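Sunday is table day at the Titomley repair room

If you walked past the old Nisteck shop in Titomley last Sunday and wondered why there was a queue of people holding bits of furniture, I can help, because I was in it. I had a stool under one arm and a bag of sandpaper in the other hand, and I'd been up since six feeling far too excited about wood oil.

The repair room has been going since the spring, mostly for toasters, lamps and trousers, but this was its first day given over entirely to tables and other wooden odds and ends. The doors opened at ten and there was room for 30 of us at a time, which sounds plenty until everybody puts a coffee table down. By half past ten we'd spilled out on to the pavement (luckily it stayed dry) and someone had started a second queue just for the kettle.

The idea is a simple one. You bring the thing in, you get shown how to clean it and what to put on it, and then you do the work yourself with someone patient standing nearby. Trultix, the paint and timber place on the ring road, had sent over a box of oils and waxes, and you paid what you liked for what you used. I'd only ever used furniture polish out of a spray can, so I went straight to the beginners' end and asked all the silly questions.

My first lesson was that I've been wiping my own kitchen table wrong for years. I go round and round in circles with the cloth, like I'm polishing a car. You're meant to follow the grain from one end to the other, and the same goes for sanding, only more so, as scratches across the grain show up the minute the oil goes on. Mine showed up. I had to go back to the start with the stool and I'm not too proud to admit there was some muttering.
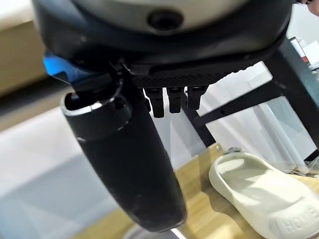
Oiled or waxed, that was the big argument of the day, and I changed sides twice before lunch. The oil people say it brings out the colour and you can patch a bad spot without doing the whole top again. The wax people say theirs feels nicer under your hand, and they're right, it does. What won me over in the end was the light wooden tabletop, a warm honey-beige with straight grain running on the diagonal and a soft bit of light coming back off it, and I stood there thinking that's exactly what I'd like to eat my toast off. My own is a much sadder brown. I went home with oil and with wax, so make of that what you will.

After lunch things got busier and quite a lot louder. The Sjögren corner – named after the make of old dining table that half the town seems to own – had five people all trying to get the same sort of wobble out of the same sort of leg. The fix is a new bolt and a washer, with a dab of glue if the block has come away, and once one person had managed it the word went round very quickly. There was a proper cheer for the last one. I've sat at one of those tables every Christmas of my life and had always assumed the wobble was part of it!

White rings from hot mugs were the other popular complaint. I watched one come up nicely with a soft cloth and a lot of gentle rubbing, and another that wouldn't shift at all and had to be sanded. Try the gentle way first was the advice, and do it somewhere near the edge before you go at the middle. Also, please don't leave oily rags screwed up in a bin. Lay them out flat outside to dry, as they can heat up on their own and catch fire, and this was repeated so often over the day that I could say it in my sleep.

By closing time at four, 58 pieces had been through the door, and the donations bucket had £257 in it. That goes towards the rent and a second workbench, which is badly needed if my elbows are anything to go by. The fund for the bench and a new extractor fan now stands at £2,418, so they're hoping to order both before July.

The next table day hasn't been fixed yet, but there's a sheet on the door where you can put down what you'd like to bring and how big it is. Do measure it first. One very handsome sideboard got as far as the doorway and had to go home again. Tea is free, cake is by donation, and you'll want old clothes, as I now have a very nice satin finish on my left knee.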